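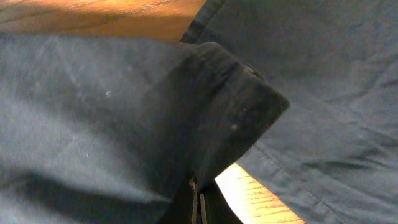
Slate-blue sleeve with the cuff turned back. Note the wear.

Caring for Everyday Clothes, Week 2 handout
Ylva Myklebust, Friday group

Hi all! A few of you asked for my notes on washing dark cotton, so I've typed up what I said in class (plus the bits I forgot).

Dark blue fades mostly from rubbing. The folds, cuffs and seams go first, so turn everything inside out before it goes in the drum. Cold water is fine for ordinary dirt. I only go up to 60 for towels and dishcloths, and never for anything navy.

Pilling is just short fibers that have worked loose and rolled themselves into little balls. A fabric comb takes them off. Lay the garment flat, pull it gently tight with your other hand and go slowly, because a snagged thread is a pain to fix.

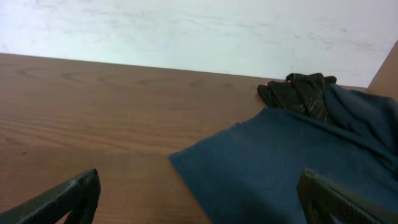
Drying and folding

Shake each piece hard before you hang it. I do it 3 times, my mother did it once and her shirts looked better than mine, so who knows! Hang dark things in the shade if you can, and upside down so the peg marks end up at the hem.

For folding, button the front first, then bring both sleeves in across the back. Heavy cloth likes a loose fold, and if you press the crease in with your hand it

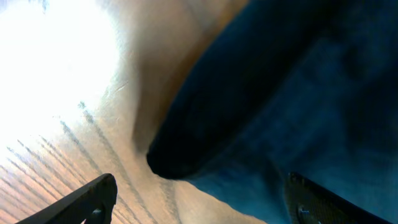

will stay there for weeks. Same goes for stuffing a drawer too full (guilty). The Warkavby reading in your packet has a nice section on storing winter clothes, pages 2 and 3, so please look at it before next time.
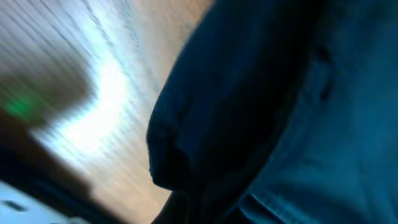 Should I add vinegar to the rinse to keep the color in?
It won't lock in the dye on store-bought clothes. Save it for your salad and wash them less often.

Bring one worn shirt and a needle next Friday. We're doing buttons.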